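About Prandholm Careers

Welcome, and thank you for stopping by! Prandholm began as a single notice board outside a public library, where Ivan Lytvynenko pinned up government and utility job openings for neighbors who had missed the deadlines one time too many. People kept asking him for copies (and then for copies of the copies), so the board became a newsletter, and the newsletter became this website.

Today we follow openings at 92 public employers, from water boards and rail offices to county hospitals. Every listing gives the closing date, the age and schooling rules, the fee if there is one, and a link to the original notice, and we read each notice all the way through before it goes up, footnotes included.

Ju-won Nam joined us to run the trainee and apprentice pages, which now reach 4000 subscribers every morning before 7 a.m. She also answers most of your letters, so please be patient with her in February, when the big technician rounds open all at once!
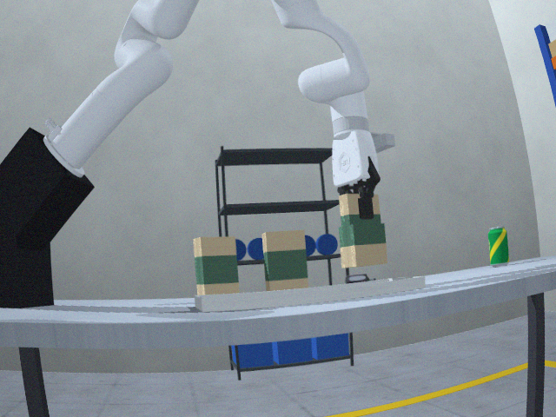

What We Don't Do

We don't take money from applicants, and we don't fill in forms for you. We can't tell you your exam result either, much as we'd love to. For that, please write to the employer named in the notice.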